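3.2 Collection of Demonstrations

All demonstrations were recorded in the Podon cell, a bench-height enclosure with three printed walls and two arms mounted on the front rail. The operator sits outside the cell and drives both arms at once through a pair of hand-held leader arms of the same joint layout. Joint angles read from the leaders are sent to the followers without any change of scale. We tried a scaled mapping in an early pilot and dropped it. Operators reached farther with less effort, but they overshot when closing on thin objects, and the overshoot showed up in the trained policy.

The control software is a modified build of Trokska. Changes made for this work are limited to three places: the leader angles are low-pass filtered before they are sent, the gripper command is recorded as a continuous value, and the operator can mark an episode as failed with a foot pedal while the recording is still running. Episodes marked in this way were kept on disk but left out of training unless stated otherwise. Section 5.3 reports what happens when they are put back in.

We recorded 500 demonstrations of the packing task. In this task the arms must move bags of candy from the work surface into a rectangular basket. The bags differ in color and print, and they may lie face up, face down, or partly on top of each other. Either arm may be used for any bag. The operator was told to use the nearer arm when there was a clear choice and to avoid crossing the arms over the basket. No order of picking was given.

Of the 500 demonstrations, 125 were set aside for validation. An episode ends when the operator returns both arms to the rest pose or when the time limit is reached. Bags dropped outside the basket could be picked up again, and these recoveries were left in the recordings. A fixed camera records the cell during each episode, and the image stream is stored together with the joint angles of both followers.

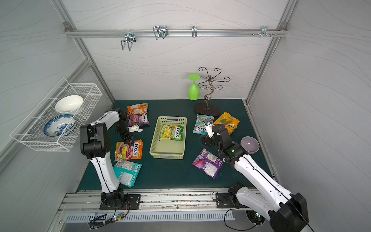 Figure 4. Bag packing task. One bag is in the basket and seven are on the work surface. The bowl, the upside-down wine glass, and the curled-wire stand are distractors.

Objects that play no part in the task were left in the cell on purpose. Some of these stand on the work surface and some are stored on the walls, such as the tableware in the wire-mesh basket on the left in Figure 4. The operator was asked to work past them without moving them. Contact with a distractor did not count as a failure by itself, but an episode in which a distractor was knocked over was marked as failed. Most of these cases involved a forearm and not the gripper. The operator tends to watch the fingers and loses track of the elbow, which is a known weakness of joint-to-joint control with no force feedback.

3.3 Kinesthetic Demonstrations

For comparison we also recorded 175 demonstrations by hand guiding. In this mode the motors carry the weight of the arm and the operator moves it directly, holding the last link before the wrist. Only one arm can be guided well at a time, so the second arm was held at its rest pose for the whole episode. This limits the comparison to layouts in which every bag is within reach of a single arm. The same limit was applied to the remote-control data used in Table 2.

Hand guiding has a further drawback for image-based training. The operator's hand and sleeve enter the camera view, and a policy trained on such images can learn to depend on them. We therefore replayed each recorded path on the same arm, with the bags put back at their starting positions by hand, and used the images from the replay. Placement for the replay was checked against an overlay of the first image. Small errors remain. For stiff objects these errors are of little consequence, but a soft bag changes shape each time it is handled, and a grasp that held on the first pass may slip on the second. Replays that did not end with all bags in the basket were discarded, and the demonstration was recorded again from the start.

3.4 Segmentation and Labels

Each episode was cut into segments with the Shemweta annotation tool. A segment begins when an arm leaves its rest pose or finishes a release, and ends at the next release by the same arm. The two arms are segmented separately, and their segments may overlap in time. The tool proposes cut points from the gripper value, and an annotator accepts or moves them. Proposals were reliable for firm grasps. They were less reliable when the operator opened the gripper partway to adjust a grip on the edge of a bag, which the tool read as a release. These false cuts were removed by hand.

Segments carry one of four labels: approach and grasp, re-grasp, push, and recovery. The push label was added after the first round of annotation. Operators often slid a bag a short distance with closed fingers to free it from the bag beneath before trying to lift it. We had not planned for this behavior and considered asking operators to avoid it. It was kept because overlapping bags were lifted in pairs far more often without it - a case that the success measure in Section 4.1 counts as an error.

All segments were resampled to a common rate and stored in the Wurari format. Idle periods at the start and end of each episode were trimmed. Idle periods in the middle were left as recorded, including those in which one arm waits for the other to clear the basket. A policy trained with these waits removed moved both arms to the basket together and collided in simulation, so it was not run on the cell.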